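Wedemora Arm Project: Term Report
Benedita Caldeira, 22 Oct 2022

1. Scope
The assignment was to plan collision-free reaching motions for a simulated arm at a cluttered dining table. Grasping was left out. Work began in March with the Amgate planner supplied for the course. All runs used the Pravwood room set.

2. Method
Each run starts from a fixed joint configuration. A target point is drawn above the tabletop, and the planner has 5 seconds to return a path. Paths are checked against the full mesh of every object and then replayed at low speed. Two clearance settings were compared, one tight and one padded.

3. Results
We logged 179 runs. Most failures under the padded setting were timeouts. Under the tight setting the planner nearly always found a path, but replay showed contact with chair backs in several cases. The elbow was the usual point of contact.

4. Scene layout
Object positions are randomized before each run, while the furniture stays put.
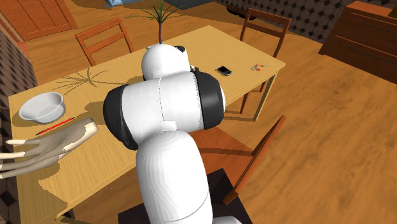 Thin objects such as the pencil had little effect on planning time. The plant was more expensive, as its leaves were first loaded as one convex hull that blocked a large volume over the table. Splitting the hull into five parts fixed most of this. The chair on the near side remains a problem for low elbow poses.

5. Remaining work
Rerun the padded setting with a longer time limit. Port the contact log to the Vidal format.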